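Inicio · Índice general · Capítulo anterior · Capítulo siguiente · Glosario

Capítulo 5
El pan de cada mañana: harina, agua y paciencia

Por Jarlath Noonan
Noviembre

Antes de que nos metamos en harina (y perdonen la broma, que en los cuadernos de mis alumnos aparece todos los cursos y ya le tengo cariño), conviene recordar dónde dejamos el capítulo anterior. Hablábamos allí del grano: de sus capas, de la molienda, de por qué una harina recién molida huele a campo y otra que lleva meses en el armario no huele casi a nada. Ahora toca mojarla, y ahí empieza todo lo que de verdad nos interesa a quienes nos levantamos temprano para encender un horno.

En este capítulo vamos a seguir una hogaza sencilla desde el cuenco hasta la mesa. Digo sencilla y ya sé que alguno sonreirá, porque el pan sencillo es el que más disgustos da, pero les prometo que con un poco de calma se llega. Los pesos están en gramos y las horas son las mías, las de una cocina fresca; quien viva en tierra calurosa hará bien en acortarlas.
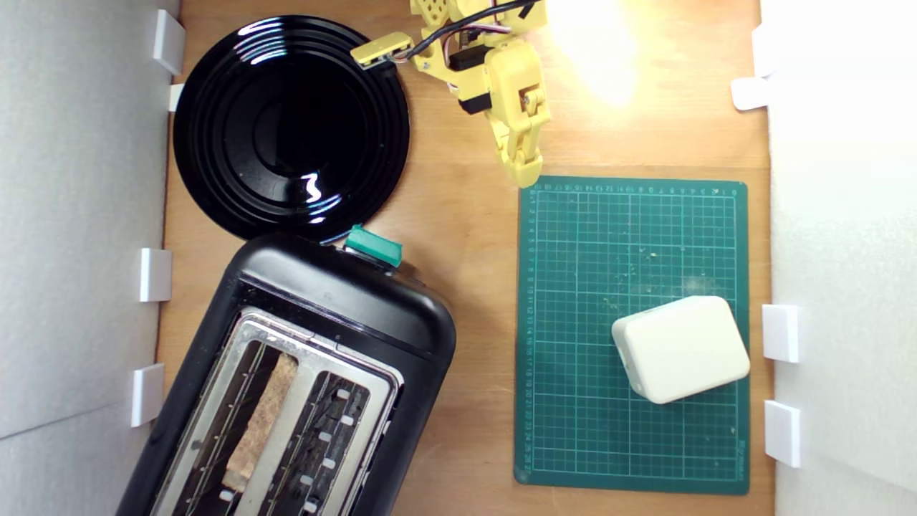

La corteza y la miga se juzgan mejor cuando el pan ha reposado fuera del horno, y por eso insisto tanto a mis lectores en que preparen de antemano el lugar donde van a cortarlo y a servirlo. Yo soy de los que piensan que una rebanada clara luce más sobre algo oscuro, y un plato negro y brillante, de esos con anillos en relieve alrededor del centro, me parece estupendo para estudiar las migas que se desprenden al partir: sobre la loza blanca se pierden, y en las migas hay mucha información. Si son grandes y elásticas, la masa tuvo agua suficiente; si caen como arena, nos quedamos cortos o nos pasamos de horno. Apúntenlo en el cuaderno, aunque les parezca una tontería, que dentro de un mes lo agradecerán.

5.1. La mezcla

Pongan en un cuenco amplio 411 gramos de harina de fuerza y 309 gramos de agua. Sí, son cifras raras, y todos los años me preguntan por ellas. Salen de la libreta del obrador Lanier, donde aprendí el oficio y donde se pesaba con una exactitud que a mí, entonces muy joven, me parecía una manía. Con los años he seguido respetándolas, en parte por cariño y en parte por pereza de hacer otra cuenta. El agua viene a ser tres cuartas partes del peso de la harina, proporción que da una masa blanda, algo pegajosa, muy agradecida para quien empieza y no se asusta.

Remuevan con la mano o con una cuchara hasta que no queden zonas secas y dejen reposar el cuenco tapado. A ese primer descanso lo llamamos autólisis, palabra que suena a laboratorio y que describe algo bien humilde: la harina bebe, el gluten empieza a formarse por su cuenta y nosotros nos ahorramos un buen rato de amasado.

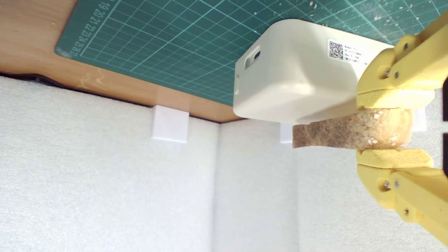
Pasado el reposo se incorporan la levadura y la sal. Yo añado primero la levadura, deshecha en una cucharadita de agua, y dejo la sal para el final, cuando la masa ya ha cogido cuerpo. Mi vecina de puesto en el mercado de Undelano lo hacía todo junto y su pan era magnífico, así que tampoco les voy a decir que esto sea ley. Lo que sí les pido es que amasen con suavidad, plegando los bordes hacia el centro, y que paren en cuanto la superficie se vea lisa.

5.2. La fermentación

Llegamos a la parte en que no se hace nada, o casi nada, y que es la que peor llevan los impacientes. La masa necesita crecer. En mi cocina tarda 2 horas largas, con un par de pliegues por el camino, y en invierno bastante más. Miren la masa y olviden un poco el reloj: debe estar hinchada, temblona, con alguna burbuja asomando. 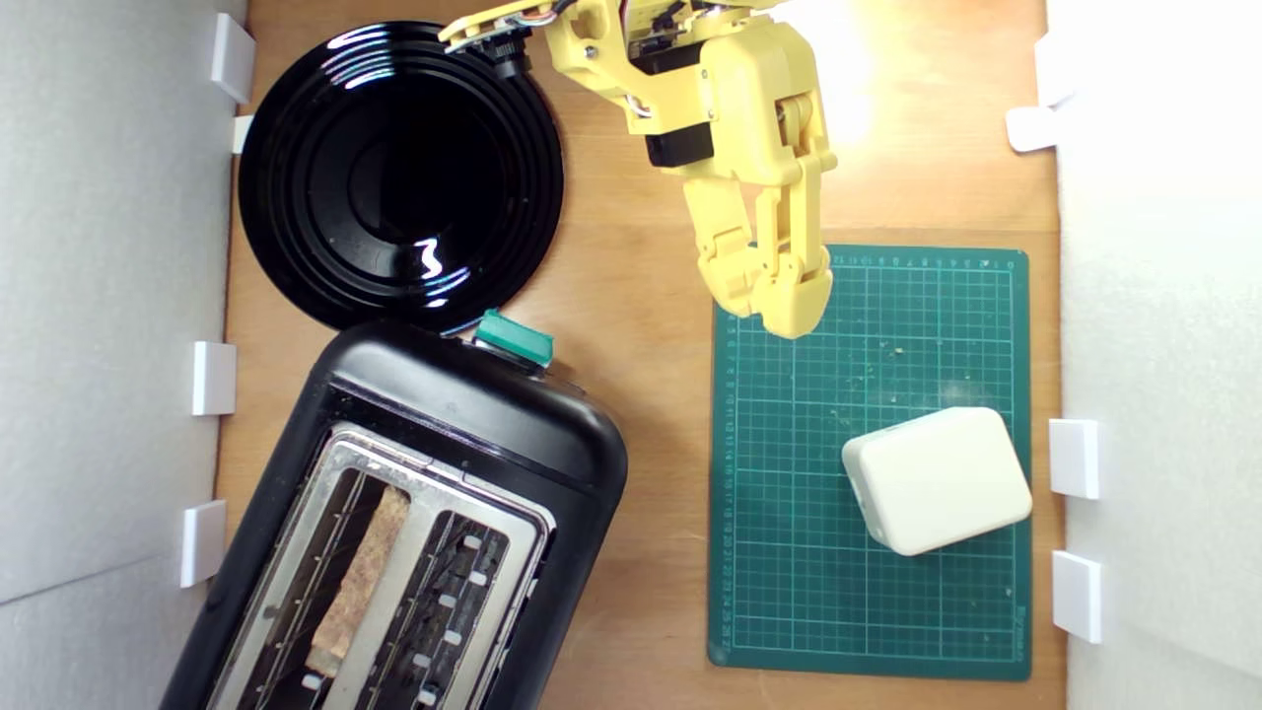

Tatska me escribió, a propósito de la primera edición de este libro, que en su casa la masa nunca tiembla y que el pan le sale bien igualmente; decía también que el dedo le parece mejor guía que el ojo: hundirlo un poco, ver si la huella vuelve despacio, y entonces formar. Le contesté que tenía razón en lo del dedo, y desde entonces lo enseño así. En lo del temblor seguimos discutiendo por carta, con mucho gusto por ambas partes.

Las harinas integrales merecen un aviso. Fermentan más deprisa, beben más y perdonan menos los olvidos. Si usan la Tô, que es la que tengo yo ahora en la despensa, añadan una cucharada de agua y vigilen desde la primera hora.
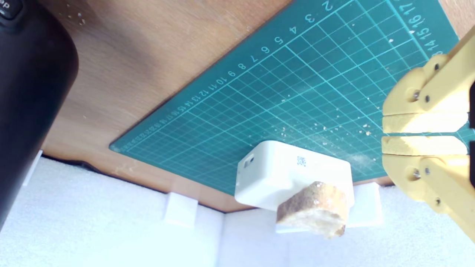

Queda el formado, que trataremos despacio en el apartado siguiente. De momento basta con saber que se busca una piel tensa por fuera sin expulsar todo el gas de dentro, y que para eso conviene tener poca harina en la mesa y las manos ligeras. Vayan calentando el horno mientras tanto, con la bandeja dentro, y saquen un paño limpio.

También en este libro
Capítulo 4. El grano y la molienda
Capítulo 6. Masas madre y otras compañías
Capítulo 7. Qué hacer con el pan de ayer
Apéndice. Tabla de harinas y reposos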